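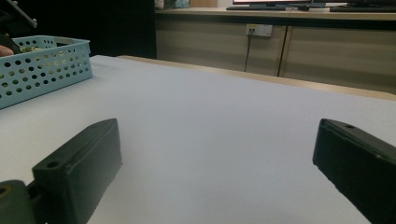
A hand-held gripper, fingers open, over the work table. The basket holds small items for sorting.

Duangjai Khunthong teaches the manipulation elective at Rusumlow College, and the first thing she asks new students to do is write down how they pick up a pen. Most of them manage two lines. By the end of the term the same exercise fills a page.

The class has 14 students this year, working in pairs. Their project is called Pomgate. The task is to move small items out of a basket, place them on a bare table and put them into groups, using demonstrations recorded by hand as the training material for a policy.

"The students wanted to start with the network," Khunthong said. "I start them with the gripper. If you can't do the task with two stiff fingers yourself, you have no business asking a model to do it."

The hand-held grippers have two fingers each and a camera that looks out between them. The fingers are matte black plastic and bolt to a joint, so a pair can be swapped in a few minutes. The current version is the seventh. Earlier ones flexed under load, and the fingertips met at a different point each time they closed.

Shirley Bunting, a second-year student, drew the last three versions. She described the change as mostly a matter of moving material around.

"Version 4 was thin because I was trying to save print time," she said. "It bent a bit over a millimetre at the tip, and you could see that in the recordings. Version 7 is a block. It's heavier and it takes longer to print, but it closes in the same place."

I asked whether the extra weight was a problem for the person holding it. Bunting said it was, after an hour. The class now limits each operator to 16 demonstrations before changing over. The limit came from looking at the data. Past that point the closing motions got slower and the approach angles drifted.

Recording is done on a white table. Siriporn Wongsuwan, who looks after the data for the class, said the surface was chosen for contrast and has caused some trouble of its own.

"Pale items on a pale table are hard," she said. "In May we had a set of recordings where the model found the basket every time and then missed anything cream-coloured that had been put down. We could have changed the table. Duangjai said to leave it and fix the lighting and the exposure, so that's what we did."

The class fixed the exposure at the start of each recording and dropped the automatic setting. Wongsuwan also keeps a written log of who held which gripper, which finger version was fitted and where the basket started. The basket is moved between recordings. A set in which it never moves will train a policy that reaches for a spot on the table whether or not anything is there.

The software side belongs to Manee and Wichai Mahawong, who are cousins and were put in the same pair by accident. They maintain Kongkaew, the program that lines up the video with the finger positions and throws out bad recordings.

"It rejects anything where the camera loses track of where it is," Manee Mahawong said. "A plain table doesn't give it much to hold on to. It uses the edges, the cupboards, whatever is at the back of the room."

Wichai Mahawong added that this is the reason the class asks people not to rearrange the benches. A recording made before a move and one made after it can both be good, but they can't share a map.

The policy is tested on an arm from Sterkix with the same fingers fitted. Khunthong would not give a success rate. She said the test procedure had changed twice during the term and the numbers could not be compared. She did say that grasping from the basket is still the weak point, mainly when an item is resting against a wall and one finger has to go in beside it.

"The students do that by tilting the wrist," she said. "They don't know they're doing it until they watch the video. So now we have them watch the video."

Bunting's next job is a narrower fingertip for use inside the basket. She has two drawings and expects to print one of them this week.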